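Bollora Shelf Kit: Set-up Guide
Section 4. Recording the hand demos (shop shelf)
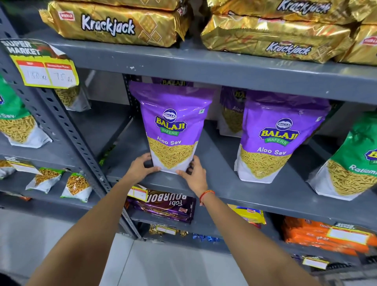 4.1 Before you start

Do sections 1 to 3 first. Head unit charged, strap snug, card in. If the light on the side is amber, go back to 3.4.

You need one bay of ordinary shelving, stocked as it would be for customers. Don't tidy it specially. Mixed packs are fine, flat biscuit packs above or below are fine, price tags stay on.

Sleeves up past the wrist. Thin thread bracelets can stay on, big watches off.

4.2 Recording a pouch demo

1. Stand square to the bay, near enough to reach without leaning.

2. Press the side button once. Wait for the beep. Don't move till it beeps.

3. Look at the pouch you want. Hold for 2 seconds.

4. Reach with both hands. For large stand-up pouches (Aloo Sev size and up) take the lower part, left hand at the lower left, right hand at the lower right edge. Keep fingers off the brand name and the flavour name, the software reads both.

5. Lift clear of the shelf, hold, put back in the same spot facing out.

6. Hands down by your sides. Press the button again. Two beeps = saved.

7. Next pouch. Same flavour twice in a row is OK, the kit wants near-identical packs next to each other as well as different ones.

Note: a one-handed grab gets saved but goes in the wrong folder. See 6.2 for moving it.

Note: pouches behind the front one will show. Leave them. Same for a neighbour in another colour, eg green next to purple.

CAUTION: do not squeeze the middle of the pouch. Crisps and sev crush, and the arm will copy the squeeze later on.

CAUTION: bare metal shelf edges and slotted uprights can be sharp. Check with a gloved hand first, then take the glove off to record.

4.3 How many

Minimum for a first training run is 248 good demos per bay. The Dornville set-up used 269 and we'd go for that if you have the time. Over 1,000 the upload gets slow, split it into batches.

4.4 Checking the clips

1. Plug the head unit into the base.

2. Open Kavodwood Desk, choose Clips, then Todays.

3. Play each one at double speed. Keep it if both hands and the pouch front are visible at the moment of grip.

4. Bin any where your head turned away mid-reach. Bin any with a customer's face in.

5. Type the label exactly as printed on the pack, "Aloo Sev" not "aloo". Spelling matters here, the labels have to macth your stock list.

6. Press Send. Leave the base plugged in untill the bar is full.

If a clip won't label: check the stock list has been loaded (2.5). If a clip is black: lens cap.

4.5 Barajas arm owners only

The Barajas arm has the narrow grips fitted at the factory. Swap to the wide pads before running any two-handed pouch demos, section 5.1. Power off at the wall first.

Next: Section 5, Fitting the pads and first run.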